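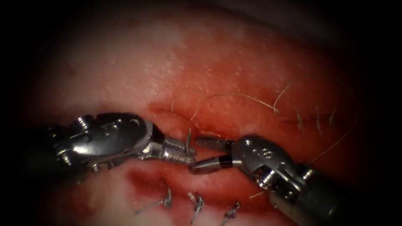

Hornley, September 13, 2025

Got steady hands, or terrible ones? I'd love to have either sort at the controls of Greltent, the two-armed suturing rig I've been building in our shared workshop for longer than I care to add up!

I'm after 19 people to come in over the fall and try sewing with it. You sit at a desk, hold a pair of handles, watch a screen, and the instruments copy what your hands do (smaller, and with a good deal less wobble). The job is plain interrupted stitches: needle through one edge, through the other, tie the knot, trim, move along the cut. The part I most want to learn about is the hand-over, when one set of jaws is holding that little curved needle and the other has to come in close and take it. My log has 963 of them so far and every single one was done by me, so the rig has picked up all my bad habits and none of anybody else's.

You don't need a medical background. I don't have one either, I came to this from fixing sewing machines and then got carried away. Quilters, fly tiers, people who play a lot of video games, retired machinists, all very welcome. If you've done real suturing, on animals or people, please say so when you write and I'll put you in a separate group, as your times would make the rest of us look silly.

What you should know before you say yes: we sew on tissue, and it's bloody. It's red and shiny and it fills the whole screen. If that sort of thing makes you go grey, please sit this one out, no hard feelings. Glasses are fine. Left-handers, I'm especially keen on you, I built the handles for a righty and I suspect I got the finger loops wrong.
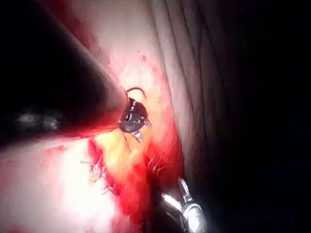 Each person does five sessions, one a week, and each runs an hour and a half with a break in the middle. The first is only practice, picking the needle up and putting it down again until you stop swearing at it. After that you sew, and I sit next to you with a notebook and try hard to keep my mouth shut. I record the handle movements and the picture on the screen, but not your face or voice. Your records get a number in place of your name, and you can ask me to delete them any time up to the end of December.

I can't pay a wage. I can cover your bus fare or parking, and there's soup. Everyone who finishes also gets an afternoon on the rig to do whatever they like with it.

You do have to be 18 or over and able to manage one flight of stairs, sorry, the freight elevator is for freight. The workshop is the old Flesura building, entrance at the back by the bike racks. Evenings suit me best but I can do the odd weekend morning for shift workers.

To sign up, leave your name and a phone number in the Greltent box at the front desk, or reply through the workshop's message page. Tell me which hand you write with, what you do with your hands all day, and which evenings are hopeless for you. I'll call everybody back, though it might take me a week.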